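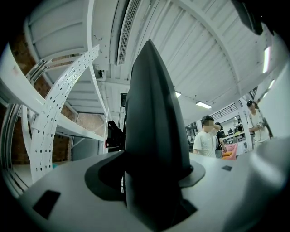 Greiffinger aus der Nähe, Blick nach oben

Ich gebe es zu, Straßenbäume waren für mich bisher vor allem die Dinger, unter denen man im Juni nicht parken sollte (Linden! klebrig!). Seit gestern Abend habe ich einen eigenen. Also, gehören tut er weiter der Stadt, aber ich darf ihn gießen, und zwar ganz offiziell über Budside.

Budside ist eine kleine Karte im Netz, auf der ab sofort 581 Bäume aus dem Viertel rund um den Talaveraplatz eingetragen sind. Man tippt auf einen Punkt, liest Art und Pflanzjahr und sieht, wann zuletzt jemand mit der Kanne da war. Dahinter stecken Lena Zieliński und Houshang Esfahani, die das Ganze zwei Winter lang nach Feierabend gebaut haben. Das Grünflächenamt hat die Baumdaten freigegeben, was laut Esfahani länger gedauert hat als das Programmieren. Glaube ich sofort.

Spannend fand ich die 13 Bodenfühler, die schon in der Osterstraße stecken. Sie messen in verschiedenen Tiefen, wie viel Feuchtigkeit noch da ist, und färben den Punkt auf der Karte entsprechend ein. Im letzten August waren zwölf davon wochenlang tiefrot, und der dreizehnte stand neben einer tropfenden Regenrinne.
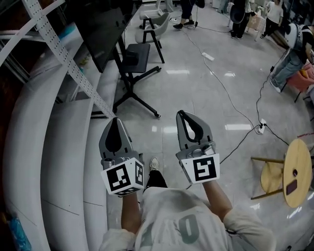
Ein Handgreifer links, einer rechts

Wie viel braucht so ein Baum denn nun? Ich hatte an eine Gießkanne gedacht, ab und zu, im Vorbeigehen. Zieliński hat sehr nett gelächelt und mir dann erklärt, dass ein Jungbaum in einer Trockenphase bis zu 200 Liter in der Woche vertragen kann, lieber auf einmal als jeden Tag ein Schlückchen, damit die Wurzeln nach unten wachsen. Das sind bei mir zwanzig Kannen, dritter Stock, ohne Aufzug. Immerhin gibt es demnächst Wassersäcke zum Ausleihen, 33 Stück liegen bereit, und wer einen will, trägt sich auf der Karte ein.

Ein bisschen Gemecker muss sein: Auf meinem alten Handy lädt die Karte quälend langsam, und die Suche kennt bislang nur Straßennamen. Wer „Ahorn“ eintippt, landet im Ahornweg, und da stehen Platanen. Soll bis zum Frühjahr behoben sein.

Mein Baum ist übrigens eine Hainbuche vor dem Fahrradladen, grüner Punkt, zuletzt gegossen von einem gewissen „Igor K.“. Falls du das liest, Igor: Dienstplan? Ich könnte morgens vor acht.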